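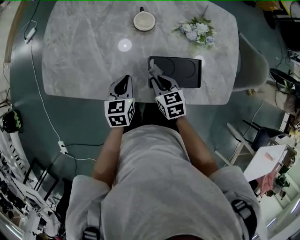

I've been thinking all week about how to set a small table so it feels like somebody was expecting you. Nothing fancy! Just a marble-look top, a little cream dish with a dark handle, and a black tray with two round outlines to give the round things a home.

2/ The tray is what I keep fussing over. My old one (a Sundholm, chipped on all 4 corners) always ended up dead center and swallowed the whole table. Slightly off to the right is so much nicer – your eye gets a bit of marble to rest on.

3/ Then flowers. I'm hopeless with big arrangements, so it's always a small bunch for me, white and pale blue with plenty of green, laid down near the cup until I make up my mind about a vase.

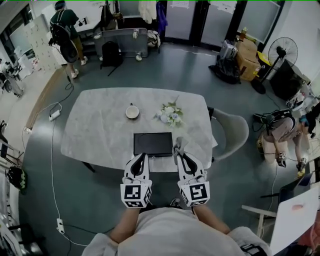 4/ Do the flowers have to go in the middle? I'd put them off to one side, close to the cup, so there's still room for elbows and a plate.

5/ Next up is a cloth napkin or two, if I can ever choose a color. I've had the Iltent page open since breakfast and I'm leaning toward the oatmeal – tell me if you'd go bluer!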